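October — posted by the Herath group, second year design unit

What makes a good kitchen jar? Project report (final-ish version)

Word limit was 3,000 and we are well under it. The appendix with the raw survey sheets is in the shared folder, not here.

Background

Brief was to pick an ordinary household object and work out why people keep it or get rid of it. Other groups did staplers, umbrellas, a toast rack. We picked the lidded jar. Everybody has one on the bench and everybody has a drawer full of dead ones without lids, so there was plenty to ask about.

Main question — what do people actualy care about when they choose a jar for tea, sugar, rice, dog biscuits etc. Second question — does the lid matter more than the jar. Our guess going in was yes. We still think yes but the answers were messier than we wanted.

Time allowed was six weeks. First week mostly lost to arguing about umbrellas.

Where we worked

Plain brown tabletop, matte, a bit scuffed with lighter patches. Good for this. A shiny top throws the colour of the jar back at you and makes it hard to judge, and a pale one makes a bright jar look darker than it is. We tried a kitchen bench at one of our flats first and the notes from there are mostly about glare. Binned those.

One jar on the table at a time. Early on we had them all out together and people just went for their favourite colour and stopped thinking, so after that the rest stayed in the box until called for.

The jar we kept coming back to

Short cylinder, strong orangey red, grey lid. Went on our sheet as the bright one. With the lid open you get the same red inside as well, which several people in the survey liked. It does make it harder to tell what is at the bottom if you keep lentils in it. Sugar, fine.
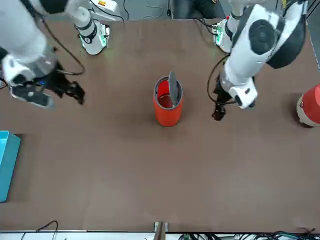

Colour got more comments than anything else on the form. People either wanted a jar that shows up from across the room or one that disappears against the tiles. Hardly any in between. The ones who wanted bright had reasons, too — finding the tea half asleep, telling sugar from salt, a parent with poor eyesight who goes by colour and never reads a label. The ones who wanted plain mostly said "it would clash". Fair enough but not much to analyse.

We should of asked about eyesight on the form itself. It only came up in the chatty part at the end and by then half the sheets were done.

The other jars

Bretus — tall, clear, cork top. Looks great, cork crumbles. Two crumbs in the rice by the end of the week, that was the end of it for most of us.

Skollow — square, stacks well, cream colour. Corners impossible to get a spoon into. Scored high for cupboard space and low for everything else.

Casumance — heavy, wire clip on the side. The clip is stiff. One person refused to try it twice.

Plain recycled jam jar, no brand, included as a sort of control. Did embarassingly well. Free, you can see through it, and if it breaks who cares.

So with the bright one that makes five jars in total.

How we scored

Each jar got a mark out of five for each thing on the list. We started with a mark out of ten and changed it, people were agonising over sevens and eights.

What was on the list:

1. Colour and look. From across the room, then up close.

2. Scoop. Can you get a normal tablespoon in and out without knocking the rim.

3. Wash. Sponge in, hand in, is there a ledge or corner where stuff collects.

4. Lid. Where do your fingers go, does it need a second hand to steady the jar, and is it obvious just by looking which way it wants to move. A squat shape is a help for this one in our opinion, less to tip over when you are fiddling at the top.
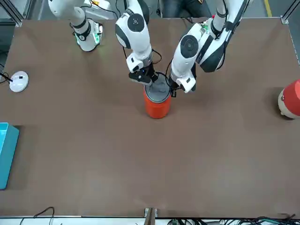
5. Storage. Cupboard, shelf, bench. Does another jar sit on top of it.

Results

Lid marks and overall marks went together for most people. If they didnt like the lid the rest of the form was grumpy as well, even for wash, where the lid has nothing to do with it. We have put this down to mood. It might also be the order of the questions and we didn't have time to shuffle them and run it again.

Bright jar came first overall, jam jar second by a whisker. Then Skollow, then Casumance, Bretus last. If you take colour out of the scoring the jam jar wins. We went back and forth on whether to report it that way round and decided to put both in.

Scoop was the dull one. Everything except the square jar did fine.

Problems

— Too many students in the sample. Most of us rent, so storage marks are really marks for tiny shared cupboards.

— The jars were different sizes. Should have matched them. Budget.

— Cork crumbs may have biased people against the Bretus before they got to the lid question.

— We never tested how well anything keeps food fresh. Several people assumed we had. All this report can talk about is what people thought and how the jars were to use.

— One sheet got tea on it and the storage column can't be read. Left out.

What we would do next

Same jar shape, different lids, same colour all the way through. That is the test we should have run in the first place. Also ask older people. Also try it with damp hands, which is how most jars get opened in a real kitchen, mid cooking.

Spare jars are in the box under the sink in the studio if next year's lot wants them. The Casumance clip is bent now. Sorry.

Comments

tearack: Justice for the umbrella group. But good read. My mum does the colour thing too, red tin for tea and heaven help you if you move it.

second year, other stream: did you weigh them empty? we have scales if you want to add it before hand in, free Saturday

Herath group: didn't weigh, would be good, will bring the box over

bench_top: Cork jars are fine if you wax the cork. Yours was probably dried out.

jamjar fan: second by a whisker!! robbed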